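Skeldale Shared Workshop: Course in Small-Scale Robotics
Handout 4: Bench layout and first handling trials

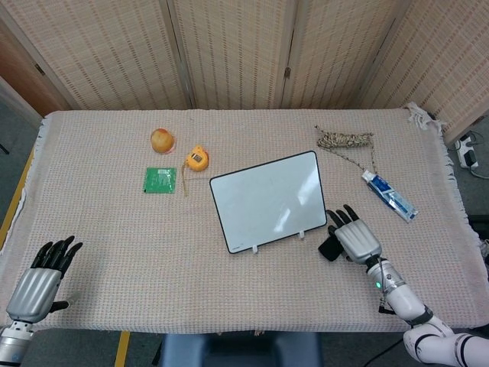

Participants should have completed the wiring of both arms and passed the power inspection before beginning this unit. Those who have not should speak to Fuad Negash, who keeps the inspection sheets. Arms are not to be moved under power until the sheet has been signed by two people.

4.1 Purpose of the unit

The unit introduces handling trials with two humanoid hands at a bench of ordinary domestic height. By the end of it, each group should be able to lay out a bench, record the layout, run a short series of reaches and report the results in the standard form. Speed is not assessed.

4.2 Choice of objects

Objects are chosen for differences in shape and stiffness. An apple is round and will roll if pushed off centre. A tape measure is compact, but any cord attached to it may catch on a finger. A bare circuit board lies almost flat and gives the fingertips very little edge to work with. A coil of rope has no fixed outline, and a loose end may trail across the path of the hand. A tube of toothpaste changes shape when squeezed. A small whiteboard on feet is stable until it is struck near the top.

Groups may substitute objects of their own, up to a limit of 500 grams each. Glass and open containers of liquid are not permitted.

4.3 The bench surface

A woven cloth increases friction and softens contact, but it moves with the hand if a fingertip drags. Fringes and tassels should be kept clear of the wrist joints. Groups using a cloth must say so in the report, as results on cloth and on a bare top cannot be compared directly.

A plain screen or folding divider behind the bench is recommended. Power strips stay on the floor beside the table, and cables are led away from the operator's chair.

4.4 Procedure

Set both hands at the sides of the bench, with the fingers relaxed. Confirm that the indicator light is showing. Note the position of every object in the log before the first reach.

Begin with the Pilter control program at its lowest force setting. Carry out 200 reaches with each hand, in sets agreed beforehand, and rest the motors between sets. A reach that ends in contact without a grasp is entered as "touch". Do not enter it as a failure. An object that leaves the table ends the set.

Bence Lengyel's notes from the July course advise that wrist cables be checked after every set. This is now a requirement.

4.5 Report

Reports should be about 2 pages long, with the log attached. Please state the version of Pilter used, the force setting and any object substituted. Completed reports are due at the end of September 2026 and should be left in the Ploltico tray by the tool store.

Reading for the next unit: Handout 5, sections 5.1 and 5.2, on fingertip wear.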